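Progress report to the Brultwood fund – Amano kitchen cell
Fri 18 February

Hi all,

The short version first: the cell is running again, the simulated twin finally behaves like its big brother, and I've spent less on spares than I told you I would. Now the long version (you did ask for it!).

When I last wrote, the gripper on the Amano was closing unevenly and we were losing whole afternoons to it. I pulled the fingers off and went through the linkage joint by joint. One pivot on the left side had worn enough that you could wiggle it by hand, so that got replaced, along with the screws, which someone years back had tightened to death. The new ones go in with a torque driver and a dab of paint, so a quick look on Monday mornings tells me if anything has crept. I also moved the cable from the wrist to the controller box. It used to rub on the bench leg every time the arm went home, and I don't miss that noise.

The bench itself is the same cast-iron thing from 1974 that came with the room. It weighs a ton, it doesn't move, and I've stopped apologizing for it.

Most of my time since then has gone into the Allimeo model, where I try every change before it goes near the real arm. I redid the joint limits and the finger geometry from fresh measurements, then set up the small-object tests on the marble counter. The shaker is the one I keep going back to. It's white and faceted, it likes to end up tilted, and a fingertip that's off by a hair in the model shows up on it right away.

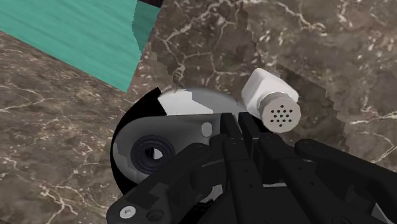
Welia asked whether any of this carries over to the real cell, or whether we're just getting very good at a video game. Fair enough, and I'd rather answer with numbers. I ran 80 grasps on the repaired gripper with settings taken straight from the model, and 5 of them failed. All five were slips at the very end of the lift, so I suspect the finger pads, which are old and shiny. Before the repair I couldn't get through a set that long without stopping to re-zero.

Still on my list: new pads (ordered, no delivery date yet), a proper cover for the controller fan, and the calibration routine, which can take up to eight minutes and really shouldn't. I have an idea for the last one but it needs a quiet week.

Money is fine. The pivot and screws came out of the spares line and the pads will too – I'm not asking for anything extra this round. The next report comes in April, with the pad results in it.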